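Two-arm table cell: right gripper slips on plastic-wrapped books

bresadwood_cell
Posted Monday, in Setup and Maintenance

We run a two-arm cell on a table covered with cardboard. The task is to take the top book off a stack of two and put it on a small shelf at the left. Both books are in clear plastic film. The left gripper manages it most of the time. The right one closes, slides along the film and comes back with nothing. Same grip force on both, same speed. Over 80 runs on Friday's settings the right arm missed 6 times as often as the left. I swapped the cables at the wrist and the fault stayed with the arm. Head camera views with the arms at the stack:

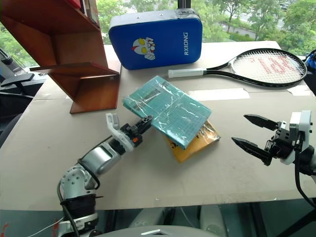
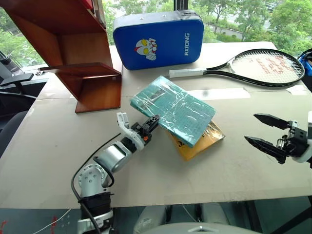
Both views: teal book on top of the yellow-orange one, right gripper open. The kick pad and racket are for later tasks.

Is this a finger problem or a calibration problem?

Maxence Guérin
Check the fingers first. Serrated, pointed fingers touch the film at very few places, and the film moves over the cover before the book does. Put thin rubber sleeves on the right pair and repeat the same runs. Then check that the two fingers close on the center line. Close them on a 6 mm pin — if the pin shifts sideways, one finger is leading and pushes the book before the other makes contact. Re-zero the gripper with the arm parked, power it down, power it up and test the pin again.

Also look at the glare. Shiny film gives bad depth readings, and a grasp point that is a little high will close on film only. Log the target height for 200 grasps and compare the arms.

latuheru
turn the force up. ours is at 700 in the config and never drops anything

Maxence Guérin
That number means nothing without the gripper model and the units. Raise force last, in small steps, and watch the motor temperature.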